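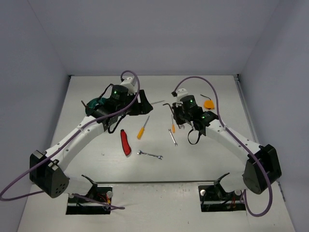

*The two-arm bench set up for the tool task.*

# About the Stolham Robotics Club

The Stolham Robotics Club is an after-school club for students in grades 8 through 12. We meet in the old print room on the first floor of Stolham School, next to the wood shop. There are 26 members this year. You don't need to know how to program or solder when you join.

The club was started by Musa Edet, who teaches physics, after a group of his students asked to use the lab at the end of the day. Ikechukwu Ugwu joined a year later as second coach. He worked in factory maintenance before he came to teaching, and he runs the wiring and safety sessions.

## What we do

New members spend their first term on small wheeled robots. They build one from a kit, take it apart, and build it again with a change of their own. After that they pick a team. The drive team enters the Atmont Regional, held each spring. The arm team works on picking up, moving and sorting objects. A third team looks after parts, the website and the money.

## The arm team

This year's arm project is tool handling. Hand tools are laid out on a table between two robot arms, and the arms have to pick them up. Students chose tools because they are awkward. A screwdriver is thick at one end and thin at the other, and a tape measure has a strap that can get in the way. A wrench has a smooth handle, so where the fingers close on it matters a great deal.
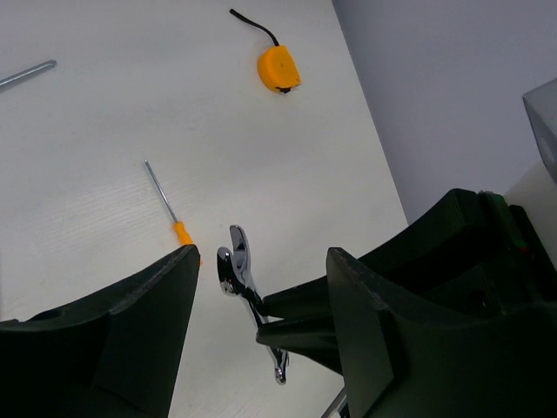
Most meetings start with a short list on the whiteboard. One pair of students sets out the tools and another pair runs the arms. A fifth student keeps the log, where every attempt is written down as a pick, a drop or a miss. The log now has more than 2,000 lines, and the team uses it to decide what to work on next. Drops go into a separate sheet with the name of the tool and a note on how it was being held.

Some of the work is slow. Last August four members came in for a week to relabel cables and rewrite the start-up checklist, which now has 22 steps. New arm team members learn the checklist before they run anything.

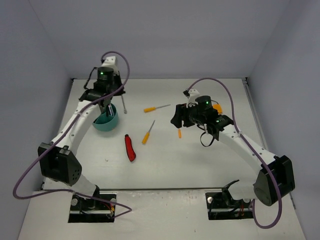 *Left arm at the teal cup, with more tools still out on the table.*

## Safety

Everyone takes the safety session before working on a bench, including students who did it the year before. Hands stay off the table while the arms are powered. A coach is in the room at every meeting.

## Joining

Membership is $22 a term and covers kit parts and snacks. If the fee is a problem, speak to Mr. Edet and it will be waived. Sign-up sheets go up outside the print room in the first week of school. Arm team places are limited, and second-year members get first choice.

## Support

The Tristley Fund gave the club a grant for benches and storage. Omoregie Hardware on Mill Street gives us a discount on fasteners and hand tools. Families raised the entry fee for the Atmont Regional at the spring book sale.

Parents and guardians are welcome to visit during the last half hour of any meeting. Please sign in at the front office first.

*Page last updated 15 June 2023*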